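Is a plum ever worth cooking?

Dristundale_Dan
Every November I buy plums that never ripen, and every November somebody tells me to put them in a frying pan with butter. 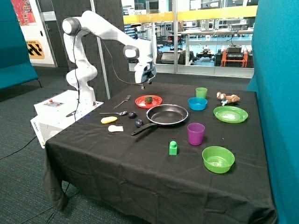 I did it again on Sunday. They went from bullets to jam in the time it took to find a spoon. Am I the problem, or is it the fruit?

plumduff
You. Heat's too high. Halve them, cut side down, low, and leave them alone. People can't leave a plum alone.

Mrs Omier
Disagree with plumduff. A pan is the wrong tool. Oven, 3 hours, lowest it'll go, splash of whatever's left in the bottle.

plumduff
3 hours of electricity for a plum. Are you royalty?

Mrs Omier
I do a full tray, dear. I have friends.

inier_allotments
What variety? The late ones at the market here are bred for rolling down a hill undamaged. Mine came to 240 for a small bag last year, and that's pence, before anyone starts.

Dristundale_Dan
The label said "plums".

inier_allotments
Well, there you go.

Clementina Prata
My gran left hers in a drawer with an old jumper for 2 weeks. She also did this with avocados and, once, my grandfather's teeth. Plums were always lovely.

plumduff
A drawer does nothing a fruit bowl doesn't.

Clementina Prata
You never met the drawer.

Dristundale_Dan
Drawer it is. Will report back, unless I forget which one.

Mrs Omier
Do wash the jumper first.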